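Mimerlow 餐桌硬蜡油 200 毫升 哑光

首页 / 木器护理 / 桌面 / 硬蜡油

售价 158 元
规格 200 毫升,铁罐,附开罐片一枚
光泽 哑光(另有半哑光,见页末)
颜色 无色,罐子里看是淡黄色,像放久了的蜂蜜水
发货 下单后两个工作日内,铁罐外套纸筒

商品说明

买实木餐桌的人,头一个月都很有礼貌。杯子底下有杯垫,碗底下有隔热垫,孩子写作业要先铺一张垫板,客人放包的时候会听到一声轻轻的吸气。到了第二个月,杯垫不知去向。第三个月,有人把刚离火的汤锅直接端上来,全家围着那个白圈站了一会儿,然后坐下吃饭,汤还挺好喝。

Mimerlow 硬蜡油是给第三个月以后的桌子用的。成分是亚麻籽油、葵花籽油、巴西棕榈蜡和小烛树蜡,再加一点溶剂和催干剂。油往木头里走,蜡留在表面附近,干透以后摸上去还是木头,不会有一层塑料壳的感觉。水洒上去会先聚成水珠,给您留出找抹布的时间。至于您用这段时间去找抹布还是去看手机,罐子管不了。

它是一罐维护用的油,请按维护用的油来期待它。裂缝、翘板、松掉的榫头,哪一样都擦不好。我们收到过一封邮件,说桌腿断了,擦了两遍没有改善。回信由 Duyên Triệu 写,措辞之克制,至今在店里传阅。

适用的木头

橡木、白蜡木、胡桃木、樱桃木、榉木、松木,都可以。松木吸油快,第一遍要多留一些量,同一块板上软的地方和硬的地方颜色深浅会拉开,喜欢的人叫它纹理,不喜欢的人请先试小样。胡桃木上油以后会立刻变深,深到有人打电话来问是不是发错了带色的款。没有发错。拿湿布擦一下裸木,看到的颜色跟上油以后很接近,动手之前花半分钟试试,可以省一通电话。

柚木和其他油性重的热带木材,上油前用无水酒精擦一遍表面,等酒精挥发干净再涂,涂的量比别的木头少一半。省略这一步的人会得到一张摸起来总有点黏的桌子,夏天穿短袖吃饭时感受尤其深。

贴木皮的桌子也能用,打磨时手要轻。木皮很薄,薄到磨穿的那一刻毫无预兆,底下露出来的东西通常跟胡桃没有什么亲戚关系。

不适用的面

有清漆的,不行。聚氨酯、水性漆、老式的硝基漆,都不行。油进不去,会停在漆面上,第二天变成一层灰尘很喜欢的薄膜。

三聚氰胺板、防火板、玻璃、石材,也不行。写这一行我们犹豫过,觉得没必要,后来收到一张大理石茶几的照片。

不确定自家桌子是什么面的,滴一滴水在不起眼的角落,等十分钟。木头颜色变深了,说明水进去了,油也进得去。水珠还圆滚滚地立着,那多半是漆面,或者上一任主人刚上过油,请去问他。

怎么用

一,清空桌面。我们说的清空是全部拿走。把东西从左边推到右边,擦完左边,再推回来,这种做法会在桌子正中留下一道接缝,以后每顿饭都坐在它对面。

二,清洁。温水里放几滴洗洁精,布拧到不滴水,顺着木纹擦,再用清水布擦一遍。晾一晚。桌面有蜡烛油的,用塑料卡片刮掉,过期的会员卡很合适,终于派上用场。

三,打磨。旧的油面用细的百洁布顺纹擦一遍就够了。有水痕、白圈或圆珠笔印的,用砂纸从中等目数磨起,逐级往细走,整张桌面一起磨。只磨那一块的话,白圈没了,会换来一块颜色浅的圆,位置相同,面积更大。

关于磨到多细,网上有人主张磨到 2000 目,还附上能照出吊灯的照片。用在漆面抛光上有道理,用在上油的木头上就磨过头了,表面太光,油吃不进去,忙了一个下午,等于给木头关了门。磨到手掌来回摸不觉得刺就停,把粉尘吸干净,再用微湿的布收一遍。

四,搅拌。罐底会沉一层蜡,用木棍搅匀,不要摇。摇出来的气泡会跟着油一起上桌,在哑光面上看得一清二楚。

五,涂第一遍。用不掉毛的棉布,倒一汤匙的量,从桌子中间往外抹开,薄到您怀疑自己有没有涂上。多数失败的桌子都失败在大方上。涂完等十到二十分钟,换一块干净的布,把表面所有浮油擦掉。所有。擦到布上不再带油为止。

六,等。放 90 分钟再去摸,表面应该不沾手,但还没有干。请在这里管住自己,尤其是那些喜欢用指甲试一下的人。第二遍隔夜再上,量是第一遍的一半,手法相同。

七,养。第二遍之后隔一天可以轻放东西,一周之内不要沾水,不要铺桌布,不要放热的。一周没有餐桌的家庭生活有很多种过法,我们听过在熨衣板上吃面的。
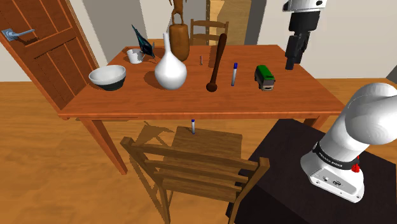

餐桌多久要补一次油?

每天吃饭的桌子,一年补一次就够,靠窗晒得到太阳的那一侧可以半年看一次。判断方法是滴水:水珠还能立住就不用管,水一落下去就摊开、木色跟着变深,就该补了。补油不必重新打磨,清洁晾干以后薄薄涂一遍,擦净浮油即可。

更多常见的问题

擦完的布怎么处理,这件事请认真看,我们在这一段里不开玩笑。沾了干性油的布团成一团会自己发热,堆在垃圾桶里可能自燃。用完以后把布完全浸在水里,或者单层摊平晾在室外、不晒太阳的地方,干硬了再扔。不要揉成团,不要塞进塑料袋,不要放在车里。

气味大概要几天才散,开窗会快一些。刚涂完那个晚上,屋里闻起来像有人在隔壁画油画。怕气味的人可以把桌子搬到阳台上做,前提是搬得动,并且阳台不落灰。梧桐飘絮的季节请改期,四月做的桌子后来多半带了一点植绒效果。

能不能接触食物,完全固化以后的桌面,面包掉在上面捡起来吃没有问题。砧板和木碗另说,刀会把表面切开,又常常泡水,我们建议用纯的食品级矿物油,本店也卖,在另一页。液态的油不能入口,闻起来像坚果也不能。

能不能只买一罐擦全屋,一罐 200 毫升,做一张六人餐桌的两遍有富余,剩下的够再照顾一条长凳或者两把椅子的座面。想拿它擦地板的人请去看地板油,配方耐磨程度不同,价钱按面积算下来也会让您心平气和一些。

白圈是怎么来的,怎么去。热的锅底把水汽逼进表面那层蜡里,就成了白圈。新鲜的白圈先别动,晾一天,有些会自己淡下去。还在的话,用一点本品加百洁布顺纹轻轻擦,擦完收干净浮油。黑圈是另一回事,多半是铁器遇水和木头里的单宁起了反应,橡木上尤其常见。黑圈要用草酸,要戴手套,要通风,没做过的人请找会做的人。

有人推荐蛋黄酱、牙膏、核桃仁和烟灰。我们都试过。蛋黄酱那块板到现在还有味道。

跟 Simeck 的清漆能不能叠着用,顺序反过来也不行。油上面刷漆,漆会起皮;漆上面擦油,前面已经讲过大理石茶几的故事。二选一,选完就跟它过下去。Simeck 的漆我们也卖,给那些明知道家里不会有人用杯垫、也不打算一年擦一次桌子的人。漆面坏了要整张磨掉重来,油面坏了可以局部救,两种麻烦各有各的来法。

油放久了表面结皮,把皮揭掉,底下的还能用,过一层旧丝袜会更干净。每次用完把罐口擦净再盖,盖子要用手掌压到底,听见那一声。罐口沾着油就盖上的,下次需要起子,再下次需要邻居。

来自店里

我们是 Dullthorpe 木器铺,卖木头的东西和照顾木头的东西。店里那张长桌是从 Hứa 家的旧作坊收来的,收来的时候桌面上有墨水、漆点、一个烙铁印,还有一行用钉子刻的电话号码。烙铁印磨了两天没有磨掉,电话号码决定留着,打过去是一家卖瓷砖的,对方也很意外。

桌子做完两遍油以后就放在柜台边,包装、喝茶、吵架都在上面。每年补一次,别的没有特别照顾。Diễm Khúc 管它叫样品,客人来了先让人家摸一下桌子再谈买什么,这个办法比我们写过的任何一段商品说明都管用,本页也包括在内。唯一的缺点是有人摸完想买桌子。桌子不卖。

铁罐从前是玻璃瓶,好看,能看到里面的蜡沉在瓶底。运输途中碎过超过 90 瓶以后,大家对好看的理解发生了一些变化。

买家评价摘录

「桌子颜色深了一号,老婆说像换了一张新的,我说对,换的。请不要回复这条评价。」

「量给得太抠了,说明书让我只倒一汤匙,我倒了半罐,现在桌子黏了一个礼拜,手肘的毛都留在上面。四星,扣的一星给我自己。」

关于上面这条:浮油没擦净、已经发黏的桌面,还在一两天之内的,倒一点新油上去,等几分钟化开,再一起擦掉。已经一个礼拜的,用百洁布蘸少许松节油顺纹擦,擦净,晾两天,从第五步重来。手肘的毛会长回来。

「松木桌,两遍,很满意。猫在第一遍和第二遍之间走过去了,有四个脚印。没有擦掉,算签名。」

「味道比想象中淡,铁盖比想象中难开。开罐片是个好东西,我弄丢以后才知道。」

「擦了一张外公留下的书桌,抽屉里面没敢擦,听店里的没擦是对的。」

最后一位说的抽屉,顺便讲一下:抽屉和柜子内部不要上油。里面不通风,干得极慢,气味能关上好几个月,日后拿出来的每一件毛衣都会带着亚麻籽的气息。内部想处理的话,用虫胶漆或者什么都不做。

开罐片弄丢的,写信来,附上订单号,随下一单补寄一枚。单独补寄也行,邮费比开罐片贵很多,您自己掂量。

配送与退换

未开罐的七天内可退,来回运费由您承担。开过罐的不退,擦过的桌子也不收。有人问擦了不喜欢能不能把桌子寄来由我们磨掉,本地的可以送来做,按工时算,外地的光是运费就够买几罐油外加一张砂纸,请三思。

本品属于含溶剂的油类,不走空运,偏远地区会慢几天。冬天路上冷,到手时罐里的蜡可能结成块,连罐坐在温水里,等它化开再搅匀就好。不要放在炉子上,不要用微波炉。铁罐和微波炉的事,我们在这里就写这一句。

到货时罐身有凹痕但不漏的,不影响使用,我们不换,可以退您几块钱。漏了的拍照发来,当天补发。

储存

盖紧,直立,放在阴凉处,孩子够不着的地方。未开封可以放三年,开封以后最好一年内用完,正好是下次补油的时候。罐里只剩一个底的话,把它倒进小一号的玻璃瓶,空气少了不容易结皮,瓶上贴张纸条写清楚是什么。淡黄色的液体放在厨房里不贴标签,后果由读者想象。

搭配购买

Mimerlow 清洁皂液,日常擦桌子用,不会把蜡层洗掉。
棉布五块装,旧 T 恤也行,印花部分请剪掉,印花会掉色。
百洁布,细,白色那种。绿色的太粗,是洗锅的。
Mimerlow 硬蜡油半哑光,光泽高一点,指纹也明显一点,家里有小孩的请选哑光。
Dullthorpe 软木杯垫,六片。我们知道您不会用,放在桌上还是好看的。

本页用法说明更新于 8/11/22,改动的是第三步砂纸一段和布的处理一段。旧版说明书上写的晾晒位置不够清楚,手里还有旧版的,以本页为准。

颜色拿不准的可以索取小样,橡木、胡桃、松木各一片,半片上油半片不上,邮费到付。小样背面有铅笔写的木种,字是 Diễm Khúc 写的,看不懂的话发照片来,我们也要认一会儿。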